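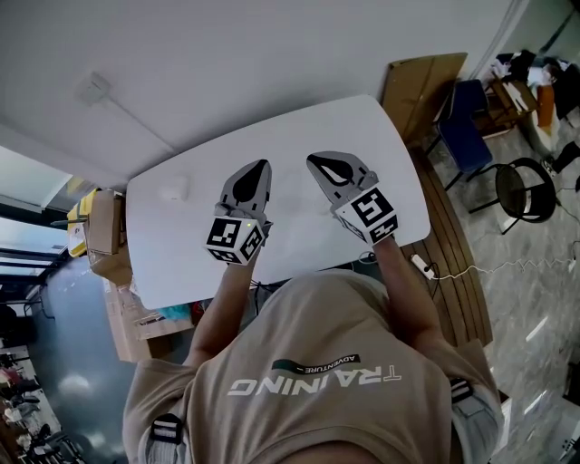 The left one was sulking again, according to the night shift, and the night shift wanted it written down that they hadn't touched it.

I wrote it down. The log for the Skurnetti pair goes back to June and is mostly a record of people not touching things.

Home Stories Archive Submit Contact

There were two grippers, sold as a matched set, matched the way siblings are. The right one opened when asked and closed when asked. The left one closed beautifully. Opening it regarded as a separate service. I had already replaced the finger pads, the cable and my opinion of the Jistholm office, which had sent us the wrong cable twice.

The manual recommended a full recalibration every 4000 cycles. It said to hold both grippers up, left one closed, right one slightly open, and wait for the marker cubes to be recognized. It didn't say how long. I stood there at 9 in the morning with my arms out like a man surrendering to a table, and I waited.

The screen said SEARCHING. Then it said FOUND, then SEARCHING, like somebody going through their coat for keys.

I called Hourani, where we'd bought the service plan. A recorded voice told me my call mattered. A live one asked if I had tried cleaning the markers.

"With what?"

"A soft cloth."

I used my sleeve. The screen said FOUND and kept on saying it, so I went on to step 3, which was to open the left gripper by hand and feel for resistance. I felt some. I also felt a click, and a flake of something hard dropped out of the hinge and rolled under my thumb. It was a crumb. Cracker, I'd say, with a seed in it.

The night shift eats crackers. The night shift has also never touched anything.

I ran the jaws open and shut until they stopped complaining, then ran them again because I had come to enjoy it. The left one kept pace with the right. I signed off the job and sent the usual form to Uludach, who own the machine and like to know what they're paying for.

Under "cause of fault" the form gave me one line. I wrote "foreign body" – then crossed out "foreign" and wrote "salted."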